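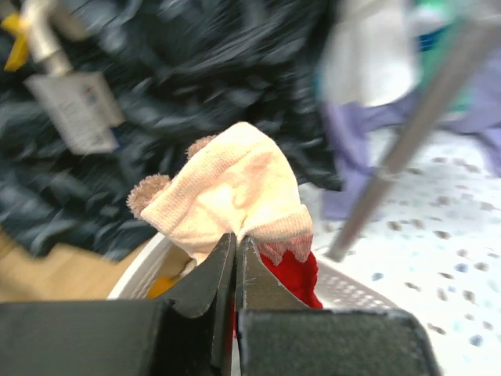 Holanda objected that households in Ullatmont do not discard children's clothing when it is outgrown; they store it, often for years, and a survey that asks only about disposal will miss most of what the home contains. The present section takes up that objection.

Home | Issues | Authors | Submissions

Section: Household Economy

4. Storage and Reuse of Infant Knitwear

Figure 1. Small cream-colored knit hat with two light brown pom-poms.

The Ullatmont survey reached 700 households, of which 400 had at least one child under the age of five. Respondents were asked to list knitted items kept but no longer worn. Hats (Figure 1) were named more often than sweaters or blankets, and were usually kept in the same drawer as clothing in current use.

Two patterns deserve comment. Items made by a relative were kept longer than items bought in a store, even when the household expected no more children. Items passed between households moved mainly along the mother's side of the family – a result that matches the earlier interviews in Nillano. In 16 households the respondent could name every previous wearer of a garment.

These answers rest on memory, and no attempt was made to check them against purchase records. The wording of the storage question was also changed in October, after the first round in Fontes, and the two sets of answers are reported separately in Section 5.

Contact the editorial office | Back to top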